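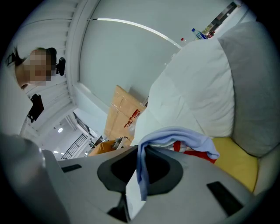
Sofá é o pior sítio da casa para arrumar e toda a gente o deixa para o fim. Erro. Começo sempre por ele, porque enquanto está cheio de tralha a sala parece desarrumada mesmo com o chão aspirado. E a tralha é quase sempre tecido. Um pano azul claro todo amarrotado, uma coisa vermelha entalada entre o pano e as almofadas, a almofada branca cheia de vincos, a cinzenta, a amarelo-mostarda. Tudo isto junto é uma montanha mole e não se vê o que é para lavar, o que é para dobrar e o que é mesmo dali. Vamos por ordem.

Primeiro os panos, depois as almofadas

Não mexer nas almofadas antes de tirar os panos. Quem sacode a almofada primeiro atira as peças pequenas para trás do assento e depois só aparecem na primavera. Pegar no pano que está por cima, sacudir uma vez, decidir logo. Lavar ou dobrar. Não há monte do "logo vejo", que esse monte volta para o sofá.

Peças encarnadas à parte. Sempre. Mesmo as velhas, mesmo as que "já não largam tinta". Tive um lençol cor-de-rosa durante anos por causa de uma meia.

O teste da tinta, rápido: molhar um cantinho por dentro, apertar com papel de cozinha branco, contar até 30. Se o papel ficar manchado lava-se sozinha, água fria. Se ficar limpo pode ir com as escuras. Com as brancas nunca.

Pano leve dobra-se na mesa e não no colo. No colo fica torto e à segunda dobra já desistimos. Ao meio no comprido, outra vez ao meio, alisar com o antebraço (melhor que com a mão, apanha mais largura), enrolar ou dobrar em três. Se tem uma ponta mais comprida que cai, essa ponta vai para dentro.

Almofadas brancas com vincos

Os vincos numa fronha vêm quase todos da secagem. Ficou tempo de mais na máquina, parada, amachucada. Tirar logo que acaba, dar duas sacudidelas fortes, estender pela costura de baixo com a abertura virada para o chão. Passar ainda um bocadinho húmida, pelo avesso, dos cantos para o meio.

Sem paciência para ferro: borrifador com água, borrifar a fronha já posta na almofada, esticar com as mãos, deixar secar. Não fica de hotel mas fica bem. Eu encho o borrifador com água e uma colher de chá de amaciador, o Wadon sem perfume, que é o que tenho em casa. Qualquer um serve.

Enchimento aos grumos? Duas bolas de ténis limpas na máquina de secar com a almofada, temperatura baixa. Faz um barulho horroroso. Fechar a porta da cozinha. Ver primeiro a etiqueta, há enchimentos que não podem ir a secar.

Almofadas decorativas

As de capa com fecho: capa fora, virar do avesso, fechar o fecho antes de lavar. Fecho aberto come as outras peças todas. Amarelos, mostardas e companhia desbotam com o sol, por isso troco-as de lado de cada vez que aspiro o sofá. Leva um segundo. As cinzentas enganam, parecem sempre limpas. Passar um pano branco húmido e ver a cor com que sai... pois.

As de capa cosida são mais chatas. Espuma de sabão, só a espuma, com escova macia, em círculos, depois pano húmido, depois ar. Secar de pé e não deitadas, senão a humidade fica toda em baixo e cheira a mofo. Em dias de chuva nem começar. Em outubro já só lavo estas se a previsão for boa.

Pêlos e migalhas: luva de borracha ligeiramente molhada, puxar sempre na mesma direção. Faz um rolinho e apanha-se à mão. O rolo de fita adesiva também dá mas gasta-se num instante e é caro.

Como arrumar de volta

Grandes atrás, pequenas à frente. As duras encostadas aos braços do sofá, as moles a meio. Se há uma branca, não a pôr no sítio onde se encosta a cabeça depois do jantar, dura uma semana. Aí vai a cinzenta.

E menos. Se para uma pessoa se sentar tem de tirar almofadas para o chão, há almofadas a mais. As que sobram vão num saco de vácuo para cima do armário. Usei uns da Zellermont que perderam o ar ao fim de uma noite, depois comprei os da Fodor e esses aguentram. O truque nos dois é limpar a calha do fecho com o dedo antes de fechar, um cabelo chega para entrar ar. Penas em vácuo é que não, só enchimento sintético.

Para não voltar ao mesmo

Um cesto ao lado do sofá. Um só, e sem tampa. Com tampa as pessoas põem as coisas em cima da tampa. O meu é da Condon, de pano, dobra-se quando não faz falta e vai à máquina. Tudo o que é roupa e aterra no sofá vai para o cesto, e o cesto esvazia-se à noite, antes de apagar a luz. Às dez, dez e meia, demora o tempo de a chaleira ferver.

Mantas: uma à mão, as outras guardadas. Dobrada em cima do braço, com a dobra virada para fora, parece arrumada mesmo quando foi atirada para ali.

Ah, e nódoas. Esquecia-me. Café e chá: água fria já, pano a bater e não a esfregar. Gordura: pó de talco ou maizena, deixar uma hora, aspirar. Chocolate: deixar endurecer, raspar com uma colher, só depois o sabão. Tinta de caneta: álcool num algodão, com outro pano por baixo, e experimentar antes num canto escondido que há tecidos que ficam com auréola. Vinho tinto, água com gás e muita calma, e se não sair à terceira levar à lavandaria antes de estragar mais.

Para a próxima faço os cortinados, que me têm pedido muito.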